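How Robots Practice in Houses That Are Not Real

Suppose you wanted to teach a robot to find its way through a home. You could put it in your kitchen and let it try. It would bump into chairs. It might roll into the cat's water bowl. After a few hours its battery would run down, and it would have seen only one home.

At the Tistmont robot lab, researchers wanted a robot to learn from many homes. So they built the homes inside a computer. A pretend place like this is called a simulation. It works a little like a video game, but the player is a computer program.

The program in this project is named Bravo. Its job is to go where it is told. "Find the toilet" is one kind of order. "Find the sink" is another. Bravo gets a picture of what is ahead and has to choose a move: go forward, turn left, turn right, or stop.

How does it learn?

At first Bravo does not know anything. It picks moves by chance, and most of the time it ends up facing a wall. When a move brings it closer to the right place, it earns points. When it bumps into something, it loses points. After each batch of tries, the computer makes small changes to the program so that the moves that earned points are picked more often. This is called reinforcement learning. A dog that gets a treat for sitting learns in a similar way, though a dog needs far fewer tries.

What did the researchers want to find out?

They had a question: is it better to practice a lot in a few homes, or a little in many homes? To answer it, they trained 2 copies of Bravo. The first copy practiced in 3 pretend homes. The second practiced in 80. Both copies got the same number of tries, so the test was fair.

Then came the exam. The researchers made 20 new homes that neither copy had seen, and they gave both copies the same orders in each one. The copy that had practiced in 80 homes did better. The other copy was very good in its own 3 homes but often got lost in the new ones. It had learned those homes by heart — the way you might know your own street but not the next town.

A bathroom is a useful place to practice. The robot has to tell a sink from a toilet, stay away from the walls, and find the doorway when it is time to leave.

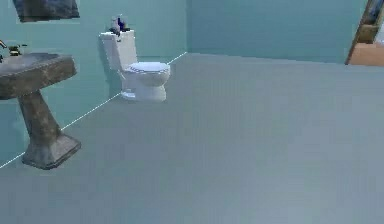

Varau wrote to ask whether a robot trained this way would get confused in a real bathroom, where there might be a wet towel on the floor or a light that flickers. It could. Pretend floors are often cleaner and plainer than real ones, and researchers call this problem the reality gap. One way to make the gap smaller is to change the simulation again and again, with new wall colors, brighter or dimmer light, and extra things to steer around.

The Tistmont researchers plan to try that next. After that, they will load Bravo onto a real robot with wheels and test it in a real apartment, starting with one room.

Words to know

Simulation: a pretend version of a place or event, made with a computer.

Reinforcement learning: learning by trying things and getting points for good choices.

Reality gap: the difference between a simulation and the real world.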